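Stolla Property Forum > Buying and Selling > Two-bed flat on Cuvgate, asking price too high?

kerbside_k
Viewed a second-floor flat on Cuvgate last week. Two bedrooms, 765 sq ft, share of the garage block behind. Asking 198 thousand. The agents are Qureshi and they say there is another couple interested, which they always say. White goods are in the price.

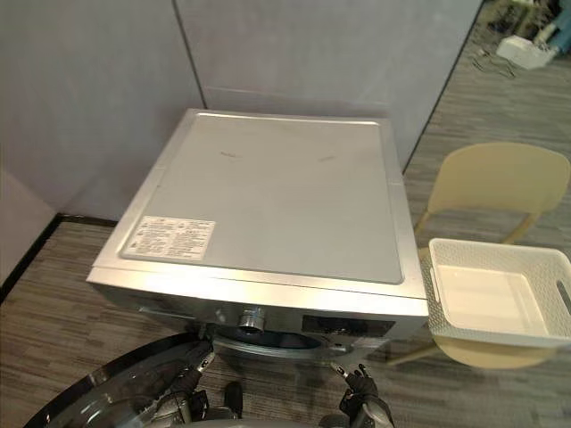 Re: Two-bed flat on Cuvgate
Posted by: mapleturn
What is the lease? On that side of the road some are down to the seventies and the banks get awkward. I'd want that before talking about price at all.

Re: Two-bed flat on Cuvgate
Posted by: kerbside_k
Lease is 112 years. Service charge is about 35 a week, with buildings insurance in that. Flooring is grey wood-look and stays too.
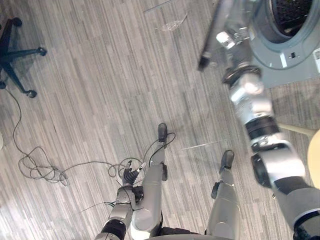 Rizwan Kakakhel
Lettings and sales, Rirley office

I don't act for this seller. Flats in the next block went for less in December, but those were first floor and had no garage. I would not call 198 silly. Offer under, say you have your mortgage agreed in principle, and leave it with them for a few days.

Re: Two-bed flat on Cuvgate
Posted by: mapleturn
With respect, an agent would say that. The garages there are too narrow for most cars and people use them for bikes. I wouldn't pay a penny extra for one.

Re: Two-bed flat on Cuvgate
Posted by: Danish Dhanial
Disagree. I rent mine out and it was let within a week. It does add something, though I'd check whether it is on the same title as the flat – mine was separate and the solicitor charged extra for it.

Also don't let them count a washing machine as part of the value. Get it on the fixtures and fittings form and forget about it.

Re: Two-bed flat on Cuvgate
Posted by: kerbside_k
Thanks all. Garage is on a separate title, just rang and asked. Going in at 185 tomorrow.

Re: Two-bed flat on Cuvgate
Posted by: mapleturn
Too much for a first offer in my view. Ask for the last three years of service charge accounts as well, and if the roof is due.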